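Hi Leandro,

Long overdue, I know, but I have a proper update on the visitor lounge at Plaltomness and what your grant has paid for so far. The short version is that we've spent $2051, the furniture is in, and I'm a lot happier with the place than I was in the winter!

The biggest chunk, $1000, went on seating. I'd gone back and forth between a bench and separate chairs (you may remember the emails, sorry) and in the end I went for chairs from Rowlands. The table was $800, and the remaining $251 covered delivery and a box of small stuff for the tabletop.
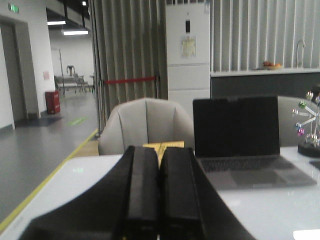
Seating was the part I worried over most, so let me start there. Folks who come in for the family history mornings tend to stay put for a good long while, and the old folding chairs were awful on the back. The gray armchairs have padded, rounded backs and proper arms, and they sit nicely against the pleated curtain, so the corner feels more like a living room now. I'm also glad we put the little Ferris wheel on the table with its green and pink and purple cabins. It gives kids something to look at while the grown-ups talk, and it gets more comments than anything I paid real money for.

The table itself is doing fine. White and glossy was a gamble, and it does pick up small scratches and smudges. I wipe it down at closing with the spray Grondow recommended, and a soft cloth does most of the work. Markers are the thing I keep an eye on, so they all have caps and I check them before I lock up.

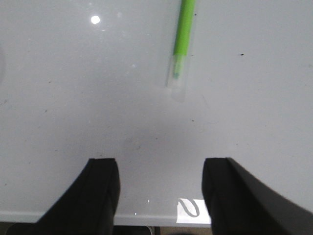
Rhun James wrote back after reading my draft of this and said he'd rather see a washable mat on the table before we buy anything else, and could we please get a cup for the pens. He's right about the cup. On the mat I'm less sure, as I like the clean top, but Plekemico has one I can try for a month and send back.

Still to do: a reading lamp, two more power outlets by the wall, and a sign for the door. I have a quote of $487 for the outlets and I'd like your okay before I book it. Receipts are in the shared folder.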